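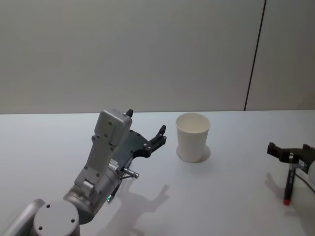
**Dranow Two-Arm Manipulation Group** · Methods encyclopedia · last edited May 25, 2020

# Plukis splitting

Plukis splitting is a way of training two robot arms to work together by cutting each demonstration at the moment when the grippers come closest to each other. The piece before the cut and the piece after it are then learned as separate jobs. I've been using it since February, mostly for cup-and-pen tasks, and I'm fond of it, so if this entry reads a bit warmer than the one on trajectory smoothing, you know why.

The name comes from the Plukis test task, which was the first thing the method was tried on. You'll also see it called "closest-approach splitting" in older notes, and "the Plukis cut" in most of our commit messages. They all mean the same thing.

## Background

Learning from demonstration is simple to describe. A person drives the arms through a task, the system records what the cameras saw and what the joints did, and a model is trained to produce the same kind of motion when it sees the same kind of view. With one arm and one object this goes pretty smoothly. Add a second arm and it gets messy fast!

The mess is mostly about timing. Say the left arm is holding a cup and the right arm is bringing a pen over to it. In one demonstration the operator gets the cup ready early and waits. In the next one the pen arrives first and hangs in the air while the cup is still coming. Both are perfectly good demonstrations. Average them together, though, and you can end up with a model that sends both arms off at the same time on paths that were never meant to overlap, and then you're reaching for the stop button (ask me how I know).

The older fix was to label the phases by hand: reach, grasp, approach, insert, let go. It works, but it takes forever, and two people labeling the same recording will put the boundary between "approach" and "insert" in different places. I've disagreed with my own labels from the week before.

## How it works

The nice thing about the closest approach is that you can compute it. Take the gripper positions from the joint readings, measure the distance between them over the whole recording, and find the smallest value. Cut there. Everything up to the cut is the *coming* half and everything past it is the *going* half.

Each half gets its own policy. The coming policy only has to learn how to bring the arms together in a useful arrangement, with the cup mouth up and the pen somewhere above it, that sort of thing. The going policy starts from that arrangement and has to finish the job and back out without knocking anything over. A small switch network looks at the camera view plus the joint readings and decides which of them is in charge.

There's some overlap on either side of the cut, which I'd forgotten to mention in the first draft of this entry. The coming half is extended a little past the cut and the going half starts a little before it. Skip the overlap and the switch gets jumpy: it flips back and forth and the arms shiver in place. It looks like they're cold.

Waiting time gets trimmed too. If one arm is still and the other is moving, the still part is kept but given less weight in training. If both are still (usually the operator thinking), that stretch is dropped. 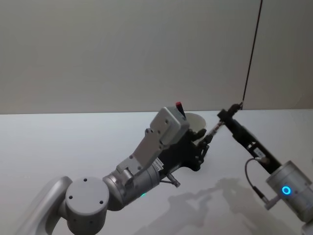
**Can the split be made with a camera alone, without joint readings?**

We haven't had good luck with that. When the grippers are close together they hide each other, and the distance estimate gets worst right where you need it most, so the joint readings are what we use.

## The Plukis task

The standard test has two arms at a plain table, a cup, and something slim to put in the cup. Variants swap markers for pens, start the pen in one gripper or in the cup, and sometimes ask for a transfer from one gripper to the other. The transfer version is the one I like best because there's no surface to lean on. Either both grippers agree about where the pen is or you hear it hit the table.

The cup matters more than people expect. Paper cups are light, and a marker leaning on the inside wall changes how the whole thing tips when you nudge it. A heavy mug would make our numbers look better, and I'd learn a lot less. Paper cups also squash if the gripper closes too hard, so grip force ends up being part of the task whether you planned it or not.

Pens bring their own trouble. A clear barrel is hard for the camera to pick out against a white surface. A bright cap is easy to find, and models get lazy about it: train only on red caps and the model learns "go to the red thing," then falls apart the first time you hand it a pen without one. Mix your pens!

Shadows are the other thing. With a pale tabletop and light from overhead, both arms throw big soft shadows, and early models treated those shadows as part of the arm. I don't think that's all bad, to be fair. A shadow tells you something about height. But a model that leans on it will break when somebody changes the lights, so we vary the lighting during recording now.
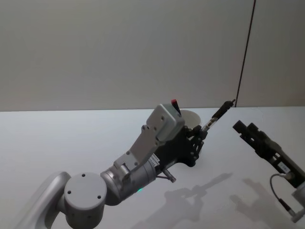 ## Results

The main comparison was run on the Quezada bench, with the same 70 demonstrations used for both methods. The baseline was a single policy trained on whole recordings. The split version used exactly the same network size for each half, and yes, that gives it more total capacity, which is a fair complaint. I come back to it below.

Each method got 22 trials with fresh cup positions. The split version missed on two of them. The baseline did noticeably worse, and its failures were nearly all the same failure: both arms came in at once, the pen met the rim from the side, and over went the cup.

The misses for the split version were more interesting. In one, the switch fired early and the going policy tried to release a pen that wasn't over the cup yet. In the other, the coming policy stopped with the pen tilted so far that there was no sensible way to finish from there. The going policy tried anyway. I admire the effort.

About that capacity complaint: a larger single policy was tried afterward, and it closed part of the gap without changing the kind of failure. I'd still call the comparison a bit rough. Somebody with more patience than me should run it with matched capacity and a bigger trial count, and when they do, please replace this paragraph.

## Limits

The method assumes there's a single closest approach that means something. For a pen going into a cup, fine. For folding a towel, where the grippers come together again and again, the smallest distance could land almost anywhere and the cut tells you nothing. Cutting at every local minimum has been suggested. I tried it for an afternoon and got a pile of tiny fragments that were no use to anyone.

It also does nothing for tasks where the arms work side by side and never need to meet. You'll get a cut point, because there's always a smallest number, but it'll be noise.

And the switch is trained only on successful demonstrations, so it has never seen a dropped pen. After a drop it tends to stay in the going half and carry on with an empty gripper. Recovery demonstrations help with this. They're tedious to record, so there's a standing temptation to put them off, and I've given in to it more than once.

## Running it yourself

The splitting code lives in the Doteck toolkit, under the preprocessing tools. You need synchronized joint logs from both arms and a calibration between the two bases. If the calibration is off, the closest approach will be off as well, and the error is annoyingly quiet: training goes fine and the arms just never quite line up.

A sensible order of work, for anyone setting up a new bench:

- Calibrate the two arm bases against each other, then check by bringing the gripper tips together slowly by hand.
- Record a few practice demonstrations and plot the gripper distance. You want one clear dip. If you see a long flat valley, your operators are hovering, and it's worth asking them to commit a little sooner.
- Vary where the cup stands and which pen you use from the very first recording.

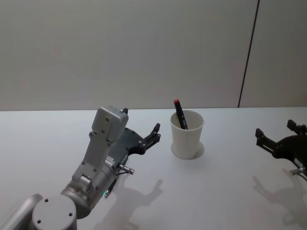

- Run the splitter and watch the cut points on video before training anything. A bad cut is obvious to the eye and nearly invisible in a loss curve.
- Train the halves separately, then the switch, then test the coming half alone. If it can't bring the arms together reliably, leave the rest for later.
- Save the failed trials along with the good ones. They're the only material the recovery work has to go on.

## See also

- Hand-labeled phase segmentation
- Base-to-base calibration
- Recovery demonstrations (stub, and I know I promised to finish it)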